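Cloth on the bench: a cheap way to make a small arm fail sooner

Posted 10/30/18 in Workshop Builds

Most write-ups of a home arm build end with the arm picking up a block from a bare, flat, matte board. I have read plenty of those and followed a few, and I no longer believe any of them. A bare board is the easiest surface there is. If your arm is ever supposed to do something useful in a kitchen or on a shared bench, it will be working over fabric, clutter and plastic that the light goes through. So test it on that before you spend another month on the software.

We did this in the shared shop at Skuvard, with an arm built from the Brostov plans and a gripper that started life as a Canpolat kit. The steps should carry over to whatever you have.

What you need

A piece of coarse, plain cloth, big enough to cover the whole working area with some left over
One translucent plastic tub, rectangular, with rounded corners
Two or three small things you don't mind getting knocked over
Tape
A notebook

The Stonisov guide will tell you to buy a printed calibration mat as well. I bought one. It sits in a drawer.

Step 1. Run your bare-board test first

Do 20 picks on the bare surface and write down every one, including the ones you would like to forget. Don't restart the count after a bad run. People do this all the time and then post the good number. Mine looked fine on the board, and I had been telling everyone so since June.

Step 2. Lay the cloth badly

Tape down the far edge only. Push the near part toward the middle and let go. You want ridges and at least one big fold, the kind that hides a small object from a low viewpoint. Resist smoothing it out. If you catch yourself tidying the cloth so the arm has a better chance, you are testing your tidying.

Step 3. Put the tub down with its opening away from you

A clear tub and a solid one are two separate problems, and the in-between sort is worse than either. Light comes through the wall, shapes behind it go murky, and a cheap depth sensor may report the near wall, the far wall or nothing. Set it on the cloth and press down a little so the fabric bunches against the base.

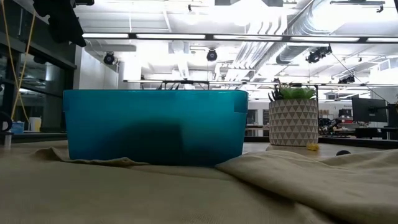 Tub, cloth and potted succulent, with the overhead lights on.

Step 4. Add the clutter

Place a tall item next to the tub and a couple of little ones near its foot. A plant works well, as the leaves give the vision code an outline it can't reduce to a box. Let a fold cover part of at least one small item. Leave the rest of the room as it is. Monitors, shelving and ductwork are all going to be in your background sooner or later, so there's no point hanging a sheet to hide them.

Step 5. Check the lights

Long overhead tubes are hard on a low camera. Lock the exposure on the objects and let the ceiling blow out. Auto exposure was the cause of more bad picks here than anything in the gripper, and I spent two evenings filing fingertips before I looked at it.

Step 6. Run the same 20 picks

Same speed, same grip force, same code. Log each miss with a word or two on what went wrong: "grabbed cloth", "closed early", "saw nothing". If the gripper takes a pinch of fabric, hit stop before it lifts. The whole sheet will come with it and bring the plant along.

About the big numbers

One forum thread claims 1,302 picks in a row over fabric with a hobby arm. Maybe. There is no log, and the only clip I could find shows a towel that had been ironed. I'd want to see the raw file before I changed anything on my own build.

The same goes for expensive fingertips. A set at 400 dollars was offered to us as the fix for cloth. We tried a borrowed pair and it pinched fabric just as often. Raising the approach height by a few millimeters did more, and so did closing the fingers slowly for the last part of the travel.

What to change first

Start with approach height, then closing speed, then exposure. Change one, rerun all 20, and write it down before you touch the next. Shake the cloth out between runs so the folds land somewhere new. Skip that and you will tune the arm to one particular wrinkle, which I managed to do for most of a weekend.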